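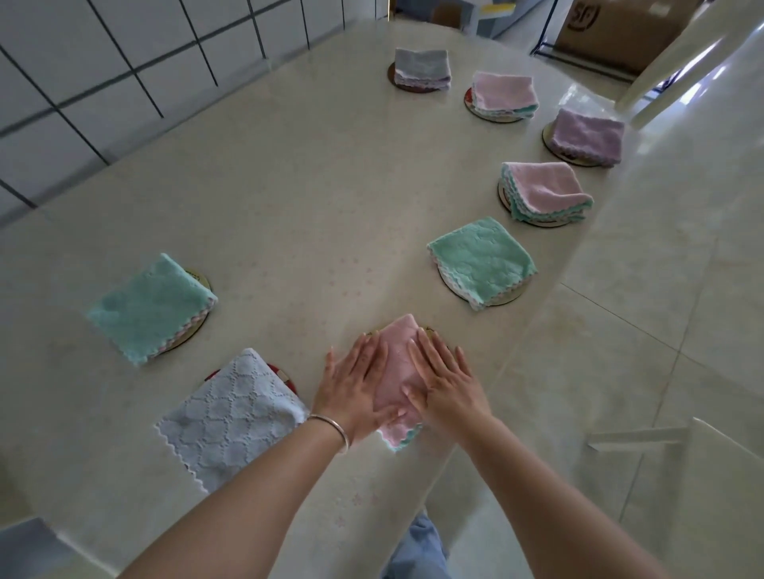 What time does practice start?
Seven, and Pettigrew locks the door at two minutes past.

I got there at four minutes past. Through the glass I could see the whole of Tesanex Basketball Club doing shuttle runs, and Corinne Pettigrew looking at me the way you look at a parking ticket.

"First night of the season," she said, when she finally let me in. "Kamil Bednárik was here at half six."

"Kamil lives over the road."

"So he has planned his life well. Twenty-six lengths, please."

I ran them. Somewhere past the middle Maham Pirzada jogged alongside to tell me that we had a new centre, that she was very tall, and that she had once scored 82 points in a weekend for Sýkora.

"Where is she?" I said, with what breath I had.

Maham pointed at the door. Behind the glass stood Emília Michalík, very tall indeed, holding her trainers and knocking politely.

Pettigrew checked the clock. She looked up at Emília, a fair way up, and then at last season's results, still taped beside the fire bell.

"Traffic, was it?" she said, and opened the door.

I had nine lengths left.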